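4.2 Solids handling with the Stendero bench kit

We come now to the part of the review that took up most of our spring, and which we confess we enjoyed the most. Stendero offers its two-armed bench kit to small chemistry laboratories, and we wanted to know how it would cope with powders, flasks and funnels of the kind our own students use every day. The work was done on a dark cloth, with each flask seated in a cork ring. 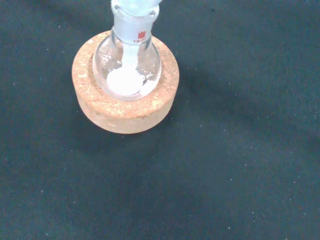

Powders are a good deal less obliging than liquids. They cling to glass, they gather in the neck, and a careless tap can leave half a portion where it is not wanted. We therefore set 100 portions aside for practice, and only then began the 316 transfers reported in this section, using the Puvitau planning software in the version supplied with the kit.

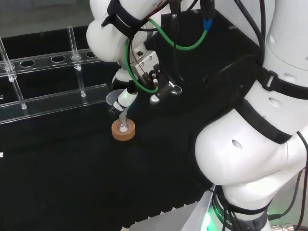

Figure 3. One arm of the kit above a flask in a cork ring, with a clear test tube rack to the left.

Readers who know the older Nullov package will remember how much patience it asked for whenever a funnel was involved. We scored both systems by the same rules, taken from the Chege protocol, and noted every attempt in full, including those we should have liked to forget.
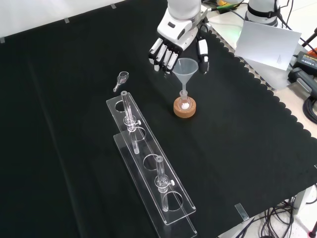
Placing the funnel deserves a word of its own, as the kit's handbook gives it a single short paragraph and we should have been glad of a whole page. We taught the position by hand and saved it under a separate name for each size of flask, a habit we would warmly recommend to any laboratory taking the kit on trial. The settings we used are listed in the appendix.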